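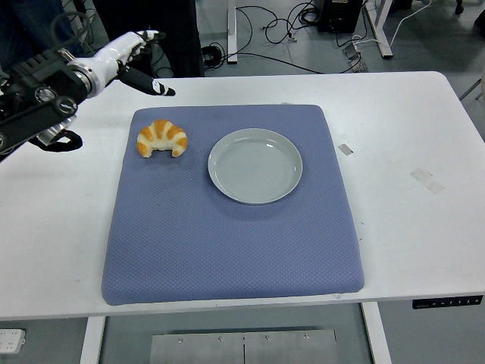
PLEMUSARD, Sep 17, 2024
By Vasanthi Sastry

12 shares | 3 comments

How do you count birds on an island where the ground is covered with eggs? You fly over it!

Seabirds like gulls and terns often nest on the ground, all crowded together and all shouting at once. If you walk into the middle of that, the parents fly up, the chicks run off in every direction, and you have to watch every single step. For a long time people did it anyway, or they sat in a boat with binoculars and did their best.

Now scientists can use a drone. A drone is a small aircraft with no pilot on board. The kind used for birds usually has four propellers, and it carries a camera that points straight down. Somebody on the ground keeps an eye on it the whole time and can take over the controls at any moment.

Off the coast at Plemusard there is a skinny little island called Cliltby. It's almost 700 yards long, and in spring it is packed with terns. A tern is a white bird with a black cap and a very bad temper (if you get too close to its nest, it will dive at your head!).

Why doesn't the drone scare them?

Sometimes it does! A drone buzzing low over a nest can look like a hawk to a nervous bird. So the team starts high up and far away and watches how the birds behave. If they stay sitting, great. If they start to fly up, the drone backs off. Drone pilots need permission to fly near nesting birds, so please don't try this one at the beach.

Mowing the lawn in the sky

The drone doesn't just zoom around wherever it likes. It flies in straight lines, up and back, up and back, the way you would mow a lawn. Each photo overlaps the one before it a little. Later, a computer finds the matching bits — the same rock, the same clump of grass — and joins the photos into one gigantic picture of the whole island. It's like a jigsaw puzzle that solves itself.

Then comes the counting

On the big picture, every tern is a tiny white dot. So is every white shell, and so are some of the pebbles, which makes this a really fun puzzle. A computer program goes first and marks everything it thinks is a bird. It learned how by looking at lots of photos where people had already marked the birds for it. After that, a person checks its work.

"The computer is fast, but it loves shells," says Raghavendra Bhat, who checks the Cliltby pictures. "This year it found 1,435 terns. I went through them all and 1,194 were real. The rest were mostly shells, plus one plastic bottle."

Want to work out how many mistakes that was? Grab a pencil and subtract!

Try it yourself

Scatter a handful of rice and a handful of small white beans on a dark towel. Stand on the floor right next to it, take a photo looking straight down, and try to count only the beans in the photo. Then count the real ones and see how close you got. Now ask a friend to try it with the same photo. Did you both get the same number?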